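4.2 Collecting the demonstrations

I had planned to teach the tidying task entirely by hand, holding the arm and walking it through the motion with the motors slack. I gave up on that within the first morning. My own sleeve kept getting into the wrist view, and a policy that has learned to expect a gray sweater is no use to anyone! So all of the demonstrations used in this paper were driven remotely with Skosa, our little teleoperation setup, where the operator moves a pair of handheld controllers and the arms follow. I kept the hand-guided takes for the comparison in Section 5 and left them out of training.

The job sounds easy enough: pick up small pharmacy items from a wooden table and put them in a clear plastic tub. The items are light, they have shiny faces, and they come in shapes that want quite different grasps (a flat carton can be pinched across its short side, but a bottle lying down would love to roll away from you). We recorded 400 takes in the Prurkville lab, split between me and two other operators, and held back 60 of them for checking. The layout was reshuffled by hand between takes, and I asked people to be sloppy about it, as we wanted boxes touching, boxes at odd angles, and the tub wherever it happened to end up.

Figure 4. Wrist view with the gripper open. The Panadol carton and the Zam-Buk box sit side by side, leaving bare wood between them and the pump bottle.

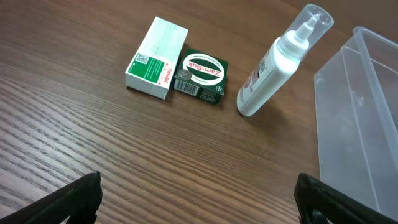 4.3 What the operator gets to see

I was stubborn about this part. In my first version of Skosa the operators stood next to the table and watched the real thing, and they got good at it very fast. The trouble is that the policy never gets to stand next to the table. It has the wrist cameras and the head camera, and if a person uses their own two eyes to line up a grasp, some of what they know is missing from the recording. So I moved the operators behind a partition with only the camera views on a monitor. Everyone complained, me included, and the takes got slower, with a lot more hovering and looking around before a pinch.

That looking around is worth keeping, I think. When an operator can't find the next box they swing the wrist until something useful comes into view, and that is precisely what I'd like the robot to pick up from us. It does mean that the data has stretches where the wrist camera sees hardly anything but table. In Figure 5 the open fingers have only wood grain and a few pale specks between them, and the one big landmark is a bluish see-through object at the far left. I went back and forth on whether to trim moments like these and in the end trimmed none of them.

Figure 5. Wrist view over open table, gripper empty.

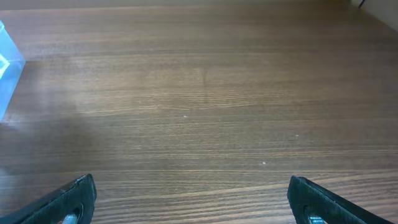

Dorottya Csonka disagreed with me on the draft, and I'll give her objection in full as she wrote it: "You're teaching it to dither. A lost operator and a searching operator look the same in your data, and the policy will copy both of them. I would cut anything where the wrist wanders and no grasp follows, then see if the searching survives."

I took that seriously enough to run it. We trained a second policy on a trimmed set, using Dorottya's rule for the cuts, and gave both policies the same shuffled layouts. The untrimmed one finished the whole table in 79 percent of trials. The trimmed one was quicker whenever the items started in view and got properly stuck when they didn't, so I've stayed with the full set for the rest of the paper. I do agree with her that there is some dithering in there, and I'd love a better way to label it.

The other thing our operators had to learn was the tub. Its walls are clear, the rim is ribbed and catches the light, and on a flat monitor it is surprisingly hard to judge where the edge is. Irja Partanen suggested checking the head view on every approach to the rim, before opening the fingers, and we made that a house rule. Figure 6 is a head view with the gripper at the upper left rim and the VapoDrops box in the upper end of the tub, while the second arm is folded up at the lower right.

Figure 6. Head view, gripper at the rim of the tub.
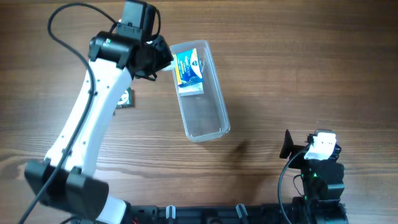
With the rule in place we had 16 takes in which the fingers bumped the rim hard enough to shift the tub. I kept those too, as long as the operator recovered and finished the job. My feeling is that a recovery driven by a person, with all its small corrections, is some of the best material we have, and you can't really script one. The takes where the operator quit are stored separately and play no part in training. Section 5 picks up with the hand-guided recordings, sleeve and all.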